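4 min read

Setting up your first settler game in Costen

Okay, so you've installed Costen, you've sat through the opening with the rowboat and the fog, and now you're staring at a map with a lot of blank parchment on it. I've started this game more times than I'd like to admit, and this section is the set-up I wish I'd had the first time. It covers everything from the New Game screen to your first winter in Herutthorpe. Later sections deal with trade and the harbour.

Before you start

Check that you're on the current build. The number sits in the bottom corner of the title menu. If you've still got an old save from the early access version, move it out of the save folder - the game will try to load it and then sulk at you with a grey screen.

1. Choose New Game, then Long Story. Short Story drops you in after the founding of the town and you miss my favourite character in the whole thing, the ferryman.

2. Pick your year. The default is 1569 and I'd leave it there. You can start earlier, in 1500, but the road north doesn't exist yet and you'll be carrying everything by hand.

3. Pick a calling. There are four, and your first playthrough will be kinder if you go with Clerk. Clerks can read the parish ledger from the start, and so much of the story is tucked away in that ledger. I played a Mason first, couldn't read a word of it and missed the entire business with the drowned bell.

4. Set Memory to Faithful. This one's buried under Advanced, then Dialogue. With it on, people in town remember what you've said to them and bring it up months later. It's off by default on slower computers, and the game feels a lot flatter without it.

Note: you can change Memory later, but anything you said while it was off is gone for good. Go and check it now!

Getting the controls comfortable

The keyboard layout is fine for walking and talking and pretty rotten for the building screens. I moved Rotate and Place next to each other and put the journal on the space bar, as I open it constantly. If you play with a controller, turn the stick sensitivity down to 3. Any higher and the cursor skates right over the little houses, and you end up knocking on the wrong door and having a very long chat about turnips.

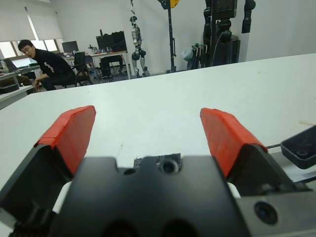
Text size is on the same page, under Reading. Bump it up one notch more than you think you need. There's a lot of text in Costen (I mean a LOT, some evenings I do nothing but read letters), and the handwriting font is gorgeous but cramped. You can swap it for a plain font without losing the coloured initials.

Your first season

5. Walk to the well before you do anything else. Görtz will be standing there. He's grumpy, he'll insult your boots, and you want to be polite to him anyway. Choose the line about the weather and he'll lend you a lantern.

6. Claim a plot on the east side of the lane. The west side looks nicer and it floods in October.

7. Build the stove before the roof. Yes, really. The stove takes longer, and you can sleep at the inn while the roof goes up.

8. Open the journal and pin one question. Only one. The game nudges conversations toward whatever you've pinned, and if you pin everything at once, you get mush.

Caution: don't sell the blue coat. The pedlar offers a lovely price for it, and I took the money without a second thought. A few hours later somebody in town asked me where my brother's coat was, and I had to sit there and pick between two lies. I put the controller down and made a cup of tea after that one.

Saving

The game saves by itself each time you sleep. You can also save by hand at the church, and I'd do that before any conversation that starts with a character closing the door.

9. Keep two manual saves on the go and swap between them.

10. If you use the Dralero mod for the bigger map, give it a separate profile. It rewrites the town file when it loads, and a plain save opened with it on will move your house into the river. Mine is still down there, stove and all.

Once the first snow falls you'll get a letter with a green seal. Read it at home with the door shut, then go on to the harbour section.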